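3.2 Wear of laces and eyelets in returned shoes

The second group of returns came from the Kitska and Gendach shops and consisted of 251 pairs. All of them were low shoes for everyday use, and all had been worn by adults for at least one season. We wanted to know how often a worn lace leads the owner to give up the whole pair, although the sole and the upper could still be used.

Each pair was first brushed, then dried at room temperature, and then graded by two persons independently. The grade for the lace has five steps, from 1 (as new) to 5 (broken or knotted together). When the two grades differed by more than one step, a third person decided. This happened in 36 pairs, mostly in shoes with flat laces, where fraying along the side is difficult to separate from dirt.

The owners had also filled in a short form when they returned the shoes. In this form the word "laces" was ticked as a reason more often than we expected from our earlier work in Clovia. We therefore looked more closely at the handling of the lace itself. A lace is pulled through the same upper eyelets many times, and the wear is largest on the short part which lies against the edge of the eyelet (Fig. 4).

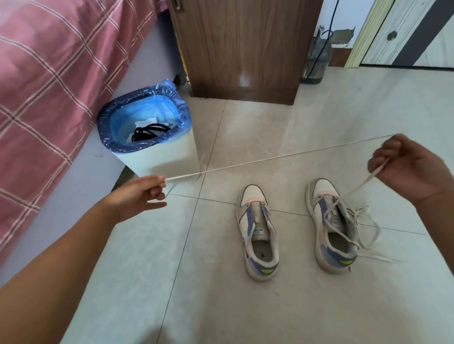
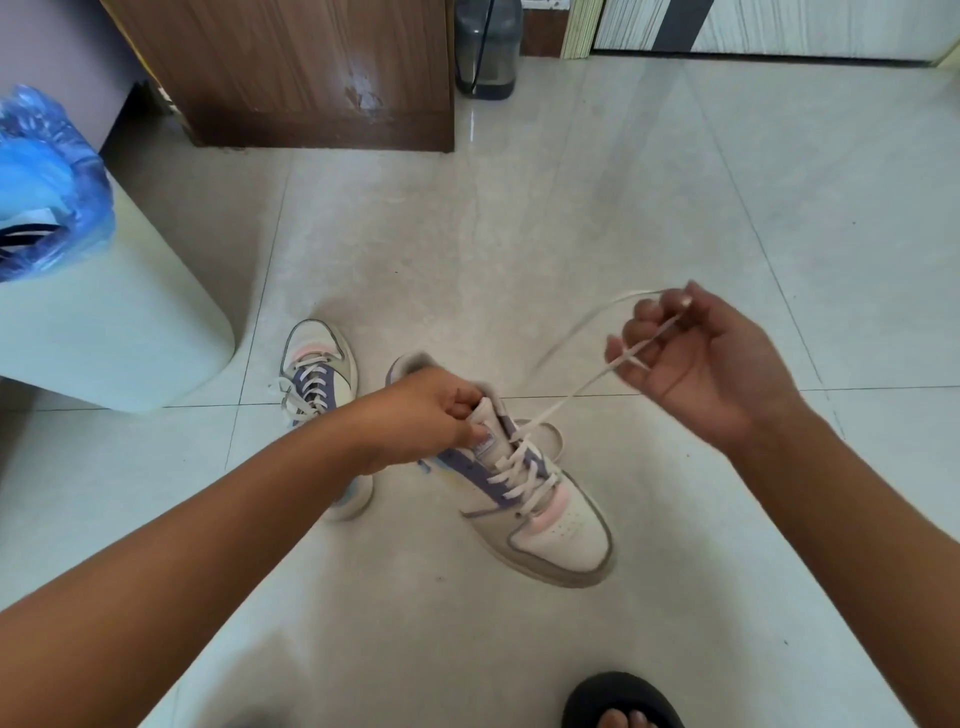
Fig. 4. Handling of the lace on a low shoe.

One owner in Kitska wrote on the form that she had bought new laces twice, but both pairs were too long, and after this she did not want to try again. Similar remarks were found on many forms. The length is seldom printed on the shoe or on the box, and the shops sell laces by centimetres only. The owner must measure the old lace, which is not possible when it has already been thrown away.

We compared this with the 617 pairs of the first group, from Eide, where the shop gives a spare lace together with every new pair. The lace was seldom named there as a reason for return, and the pairs were on average returned later. The difference can not be explained by the spare lace alone. The Eide shop also sells more leather shoes, and its customers are somewhat older.

The grade of the eyelets followed the grade of the lace only weakly. Punched eyelets without a metal ring were more often widened, but this did not seem to disturb the owners, and it was mentioned on few forms.

This site uses cookies to remember your reading settings. Accept all | Manage choices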